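床用オイル「ティルカリ」 無垢フローリング・木の家具に

2018年2月1日
文・ミラグロス・エナオ（ファコウ）

うちの店でいちばん問い合わせが多いのに、商品ページがいちばんそっけない。そう言われ続けてきたのが、この床用オイル「ティルカリ」です。以前のページには容量と値段と「よく振ってからお使いください」しか書いてなかったんですよね。すみません、私が書きました。今回ぜんぶ書き直したので、長いですけどお茶でも飲みながら読んでください。

ティルカリは亜麻仁油をベースにした浸透タイプの床用オイルです。ウレタン塗装みたいに表面に膜を張るタイプとは違って、木の中にしみ込んで、木目をそのまま残しながら汚れや水をはじきやすくしてくれます。塗ったあとの床を素足で歩くと、ちゃんと木の感触がするんです。私はこれが好きで、もう自宅では他のものを使っていません。

どんな床に使えるか

無塗装の無垢フローリング、それから今までオイルで仕上げてきた床。基本はこの二つです。ナラ、スギ、パイン、クリ、チーク、どれもいけます。スギとパインは柔らかいぶん吸い込みが早いので、思ったより減ります。大きいほうの缶を選んでください（足りなくなって途中で店に電話をくださる方、けっこういらっしゃいます）。

ウレタンやUV塗装のつるつるした床には使えません。しみ込む場所がないので、表面でいつまでもべたべたします。見分け方は簡単で、目立たない隅に水を一滴たらして、しばらく待ってみてください。じわっと色が濃くなったら吸い込む床、玉のまま残っていたらたぶん膜のある床です。ただ、ワックスやオイルが効いている床も水をはじくので、玉になったからといって即あきらめなくても大丈夫。建てたときの仕様書が残っていれば、それを見るのがいちばん確実です。

表面が薄い突き板の床は、オイル自体は入りますが、下地のやすりがけで削りすぎるのが怖いです。紙やすりは細かい番手で、ほんとうに撫でるくらいにしてください。

色のこと

色は「透明」「うすちゃ」「こげちゃ」の用意があります。透明といっても、塗ると木はかならず濃くなります。水で濡らしたときの色、あれが仕上がりにいちばん近いです。白っぽいままの木が好きで買われると「えっ」となるので、先に言っておきますね。

「うすちゃ」は、日に焼けて色がまだらになった床をならしたい人向け。ラグを敷いていたところだけ白い、とか、よくありますよね。完全には消えませんが、境目がやわらかくなります。

「こげちゃ」は正直ちょっと難しいです。拭き取りのタイミングがずれるとムラがはっきり出ます。はじめての方はまず小さな棚板か踏み台で練習してからにしてください。私は最初に自宅の廊下でやって、真ん中だけ妙に濃い床を半年ほど眺めて暮らしました……。

お試し用の小袋（57g）もあります。送料込みで491円。押し入れの中とか、冷蔵庫の横とか、見えないところに塗って、翌日の昼と夜の両方で見てみてください。電球の下だとびっくりするほど赤く見える木もあります。

におい

亜麻仁油のにおいがします。私はクレヨンの箱を開けたときみたいで好きなんですけど、同僚のハビエラ・カラスコは「古い油絵の部屋」と言って、塗った日はマスクを外しません。窓を開けて風を通しておけば日ごとに薄くなっていきます。冬で閉め切りがちだと長引くので、できれば暖かくて乾いた時期にどうぞ。

においに敏感な方や小さいお子さんのいるおうちは、部屋を一つずつ、寝室は最後に回すのがおすすめです。

塗り方

まず掃除です。掃除機をかけて、かたく絞った布で拭いて、しっかり乾かす。ここを急ぐと、ほこりごと塗り込めてしまって、あとでざらざらします。気になる汚れや毛羽立ちがあれば、木目に沿って軽くやすりをかけて、粉をきれいに取ってください。

缶は開ける前に振って、開けてからも棒で底からよく混ぜます。色つきは特に底に沈むので、途中でも何度か混ぜてくださいね。

布でもハケでもコテバケでもいいんですが、私は断然、着古したTシャツ派です。薄く、薄く。「こんなに少なくていいの？」というくらいで合っています。部屋の奥から始めて出口に向かって下がってくる。これを忘れると窓際で孤立します（経験者です）。

塗ってから十五分ほどおいて、乾いた布でしっかり拭き取ります。表面に残ったオイルはしみ込んでくれないので、もったいないと思わずに拭いてください。拭いたあとに斜めから床を見て、てかっと光っているところがあれば、そこはまだ残っています。

歩けるようになるまで6時間。これは靴下でそっと、の話です。家具を戻すのは翌日以降にして、ラグやカーペットはもっと待ってください。完全に落ち着くまでには日数がかかるので、その間は水拭きもお休みです。

二度塗りをする場合は、一度目がちゃんと乾いてから。二度目は驚くほど減りません。

拭いた布の始末（かならず読んでください）

ここだけは真面目に書きます。亜麻仁油のしみた布は、丸めて置いておくと熱がこもって、ひとりでに火が出ることがあります。脅しでもなんでもなくて、ほんとうにあります。使い終わった布やハケは、すぐにたっぷりの水に浸してください。捨てるときも水を含ませたまま袋に入れて、お住まいの地域の決まりに従って出してください。ゴミ箱にぽい、は絶対にだめです。洗濯機と乾燥機もだめです。

缶のふたの裏にも同じことを書いてありますが、ふたの裏って読まないですよね。だから注文確認のメールにも書いています。しつこくてごめんなさい。

量の目安

小缶で6畳、大缶で12畳が一度塗れます。これは固めのナラの床で計算した数字なので、スギやパインの方は余裕をみてください。廊下や階段は面積のわりに端っこが多くて、布に吸われるぶんも馬鹿になりません。迷ったら、部屋の広さと木の種類を書いてメールをください。ハビエラか私が返事をします。返事の文章が短いのがハビエラ、余計な話が入っているのが私です。

余ったオイルはふたをきっちり閉めて、涼しいところへ。開けたあとの缶は空気に触れて表面に膜が張ってくることがあります。膜だけそっと取り除けば下はまだ使えますが、全体がどろっと糸を引くようになったら、もうおしまい。床の隅で試したりしないで処分してください。

床の色と部屋の色

よく「うちの床、オレンジっぽくて家具が合わないんです」という相談をもらいます。パインやスギは時間がたつと飴色になりますし、そこに透明のオイルを塗ると、さらに暖かい色に寄ります。それを嫌ってこげちゃで隠そうとする方が多いんですが、ちょっと待ってください！

オレンジの床には緑がいいんです。深い緑のソファでも、灰色がかった暗い緑の壁でも。床の赤みが急に落ち着いて見えてきます。椅子は黒っぽいものを一脚置くと、ぐっと締まります。逆に、ベージュやクリーム色でぜんぶまとめようとすると、床だけが浮いてしまうことが多いかな。好みの話なので、聞き流してもらってもぜんぜんかまいません。

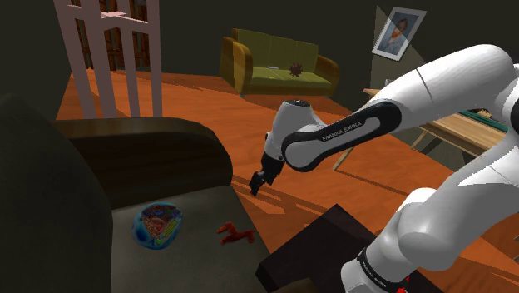
ふだんのお手入れ

毎日のことは掃除機と乾拭きで十分です。水拭きをするなら、かたーく絞って、木目に沿って、さっと。アルカリ性の洗剤や重曹はオイルを落としてしまうし、ナラやクリだと黒ずむこともあるので避けてください。蒸気のモップも木がびっくりするのでやめておきましょう。

塗り直しは、床がかさついてきたな、水をこぼしたら前よりしみ込むのが早いな、と感じたときが頃合いです。キッチンの流しの前と玄関の上がり口はどうしても先に来ます。そこだけ部分的に塗っても、透明なら境目はそんなに気になりません。うちでは毎年6月、梅雨に入る前の晴れた日を狙って、流しの前だけやっています。

輪じみができてしまったら、細かい紙やすりで軽くこすって、同じ色のオイルを少しだけ布にとってすり込む。これで済んでしまうのがオイル仕上げのいいところで、私が膜のある塗装に戻れない理由もここです。

よく一緒に買われるもの

コテバケ「アライン」。柄が長いので腰が楽です。替えの布は別売りで、使い終わった布は上に書いた水の始末をお忘れなく。

床用せっけん「カンドドウ」。塗ってから床が落ち着いたあとの、ときどきの水拭きに。薄めて使います。原液で使うと白く残って拭くのが大変です。

品切れと色の入れ替わりについて

うすちゃの大缶は入荷が不定期です。ページに「在庫なし」と出ていても、小缶なら棚にあることが多いので、お急ぎなら聞いてください。製造の回が違うと色味がわずかに変わることがあるので、広い部屋を塗る方は必要なぶんをまとめて買って、大きな容器で混ぜてから始めると安心です。

未開封の缶は、届いてから12日以内なら返品をお受けします。開けてしまった缶と小袋は、ごめんなさい、できません。色で迷っている方は、先に小袋をどうぞ。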